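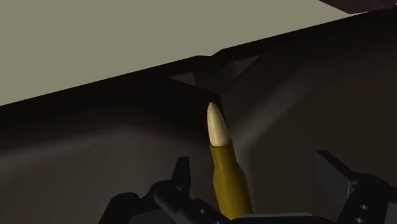 On 2022-06-29 a subscriber in Porkdale wrote:

> We bought a place outside Porkdale in May and the house runs on a
> well. The seller left a folder with one drilling record from Lavoie
> and nothing else. Depth is given as 422 feet. The pump is a Hirnia,
> model unknown. When the washer and a shower run together, the
> pressure drops to almost nothing and then comes back. The pump also
> clicks on and off a lot, even for one glass of water. Is the well
> going dry? A neighbor says to put in a 2,000 gallon storage tank and
> be done with it. Before I spend that kind of money I'd like to hear
> from people who have lived with this.

From what you wrote, I would not start with the well. I would start with the pressure tank. A pump that comes on for one glass of water usually has a tank that has lost its air charge or has a bad bladder. I had the same clicking for a whole winter and put it down to the water level. The well was fine.

You can check it in an afternoon. Turn off the power to the pump at the breaker, open the drain at the bottom of the tank, and let it run until it stops. Then put a tire gauge on the air valve at the top. It should read a little under the pressure at which your pump switches on, normally 2 psi under. The switch-on number is often written inside the cover of the pressure switch. Leave that cover alone unless the power is off. If the gauge reads low, pump the tank up with a bicycle pump or a small compressor and see whether it holds over the next week or two. If water comes out of the air valve, the bladder is gone and you need a new tank. That is still a lot cheaper than what your neighbor is talking about.

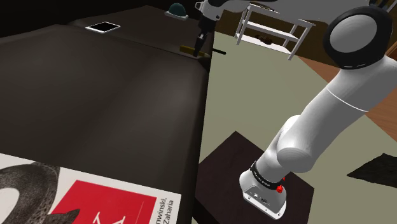
The second thing to look at is the filter, if you have one. Many houses out here have a sediment cartridge between the tank and the rest of the plumbing, and people who move in don't know it is there. A clogged cartridge gives you just what you describe with the washer and the shower. Look for a housing on the cold line, usually near where the pipe comes into the basement or the pump house. Shut the valves on both sides before you open it. Write the date on the new one with a marker.

If the tank and the filter are both good and you still lose pressure, then it is time to think about the well. Call Lavoie and give them the number from the drilling record. They kept paper files on every well they drilled, and when I called they read me the yield and the static level over the phone. Depth by itself tells you very little. A deep hole holds a fair amount of water in the casing even when it refills slowly, and a household can go years on that without noticing. What you want is the gallons per minute and the depth at which the pump is hung. If the record doesn't give them, ask for a flow test. They will run the pump for a few hours and measure how far the level falls. 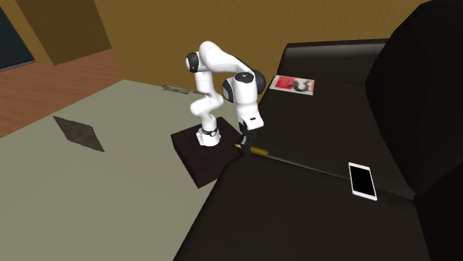
Reading time: 3 minutes

On the storage tank. I have one, and I don't regret it, but it is not a thing to buy before you know your yield. A tank that size needs a level pad, a second pump to push water to the house, a float switch, and some way to keep the line from freezing. Mine sits on gravel, and I had to redo the north side after the first spring. You also have to clean it out. If your well makes enough water, all of that is work for nothing. If it makes very little, then the tank is the right answer and your neighbor is right.

About the Hirnia – there should be a plate on the control box, if yours has a control box. Some of the older ones have only two wires going down and everything is in the motor. The shop in Ilelport used to stock parts for them. I don't know if they still do, so call before you drive over. I would not pull the pump to find out the model. At that depth it is a job for a crew with a hoist.

Two other things while you have the folder out. Get the water tested if the sale didn't include it. The county has the bottles, and you need to ask for the bacteria test and the nitrate test separately. And go look at the well cap. It should be tight, with a good gasket and a screen on the vent. Mine had ants living under it, and the test came back bad until I replaced the cap and had the well chlorinated.

Please post what the tire gauge says, along with the cut-in pressure and how long the pump runs each time it comes on. If it is only running for a few seconds, I am fairly sure it's the tank. Anyone else on the Ilelport side with a slow well, I would be interested in your refill times this summer. Mine are longer than last year, but I have been watering the new trees, so that may be all it is.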